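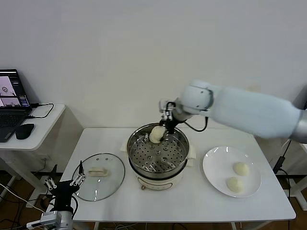 **Número 20 -- Cocina de diario**

# Recalentar bollos al vapor en olla eléctrica (sin creerse todo lo que se lee)

Llevo años leyendo que los bollos al vapor exigen cesta de bambú, papel recortado a medida y un agua que casi habría que bendecir. Lo dudo mucho. Mi olla eléctrica, una con rueda de mando y bandeja de acero, hace el trabajo con bastante menos ceremonia. También dudo del folleto que la acompaña, que promete bollos «como recién hechos». Quedan bien. Recién hechos es otra cosa.

## Lo que hace falta

- Olla eléctrica con bandeja perforada
- Bollos ya cocidos, de la nevera
- 500 ml de agua
- Un plato ancho
- Un paño o papel de cocina para poner debajo

## Antes de enchufar

Eche el agua en la olla y compruebe que queda por debajo de la bandeja. El folleto habla de una «marca óptima» que en mi modelo no he encontrado nunca. Si el agua asoma por los agujeros, sobra agua: los bollos se empapan por la base y eso ya no se arregla.

Ponga la tapa a un lado, plana, donde no estorbe. Los bollos, al plato, al alcance de la mano.

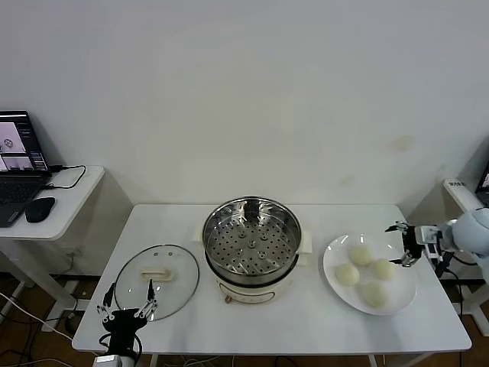

Y no se fíe tampoco de quien recomienda meterlos en frío para «ganar tiempo». Lo he probado en las dos formas: primero se calienta el agua, y cuando sale vapor se colocan los bollos. Natanael Lopes, que me escribe cada vez que toco este asunto, sostiene que no hay diferencia. Yo la noto en la piel, que sale más arrugada -- él dirá que son manías.

Use pinzas si el vapor ya sube con fuerza. Coja el bollo sin apretar, porque la masa guarda la marca.

## Cómo repartirlos 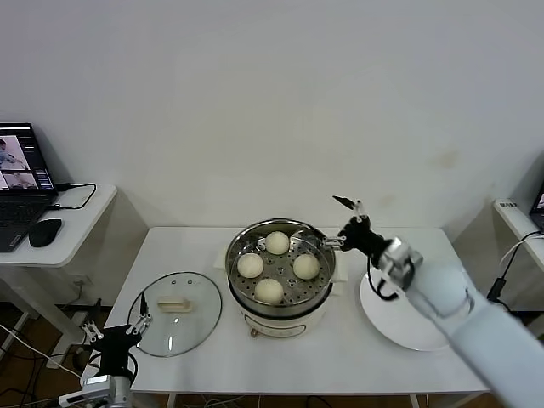
El reparto importa más que el material de la cesta. Los bollos crecen algo con el calor, y si se tocan se pegan y se desgarran al separarlos. Con cuatro, el rombo me parece lo más sensato: uno al fondo, uno a cada lado y otro delante, como están en la bandeja de acero. Si no caben así, haga dos tandas.

Tape y cuente doce minutos a fuego medio. En algunas recetas piden 20, y me parece una barbaridad para algo ya cocido.

Apague, espere dos minutos y levante la tapa inclinándola hacia atrás, de modo que el agua condensada no gotee encima. Páselos al plato y cómalos enseguida.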